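Tote bag

A tote bag is a large, usually soft-sided bag with an open or loosely closed top and a pair of handles, made for carrying everyday things by hand or over the shoulder. The word "tote" simply means to carry, and people were using it that way long before anyone thought to name a bag after it. Totes may be made of canvas, cotton, jute, leather or any number of woven plastics, though canvas is the one most people think of first.
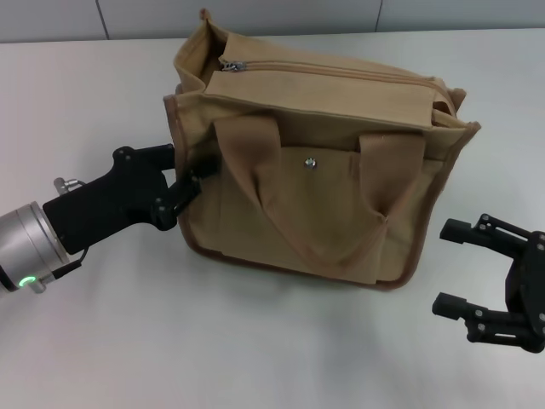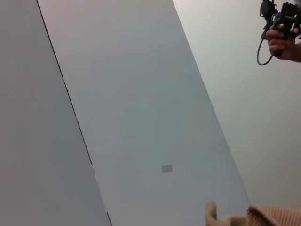 Origins

It is hard to say who made the first tote, and perhaps it doesn't matter very much, for a sack with handles is the sort of idea that many households must have come to on their own. Flour sacks, feed sacks and worn-out sails were all cut down and sewn up again for carrying firewood, vegetables, laundry and tools. The heavy canvas bag as we know it today grew out of this kind of thrifty work, and for a long while it was thought of as a piece of equipment, kept by the back door with the boots.

In the river town of Mondow, the weekly market kept up an older habit well into the days of paper sacks. Shoppers there brought a plain "Mondow bag" — a wide, square-bottomed tote of undyed cloth, with handles long enough to reach over a winter coat. The pattern was passed around among neighbors, and no two families seem to have agreed on how deep the bag ought to be. The neighboring town of Flundov made a narrower version with a fold-over top, which kept the rain off bread.

Materials and making

Canvas is a plain-woven cloth, most often cotton, and it comes in a range of weights. Light canvas drapes nicely and folds away into a pocket, while the heavier kinds will stand up by themselves and take some years to soften. The workshop at Karkow, which began with a single sewing machine and in its busiest season turned out 300 bags a month, used a heavy cloth for the base and a lighter one for the sides, so that the bag would sit well on the floor of a car without being a burden to carry empty.

The handles take most of the strain. They are commonly sewn on with a square of stitching crossed corner to corner, and on better bags they run all the way down the sides and under the bottom. Piping, a narrow cord covered in cloth, is sometimes sewn into the seams to protect the edges and help the bag keep its shape. Closures vary a good deal: snaps, ties, toggles and zippers are all common, and plenty of totes have none at all.

Care

Unlined cotton totes can often be washed in cool water, although they may shrink a little and the color may fade. Air drying is kinder to them than a hot dryer. Leather trim should be kept out of the wash altogether, and a bag with trim is best cleaned with a damp cloth and a little mild soap.

Collections

The Espinoza Textile Room keeps 111 carrying bags, 18 of them from Mondow and Flundov, and puts a changing selection on view each August.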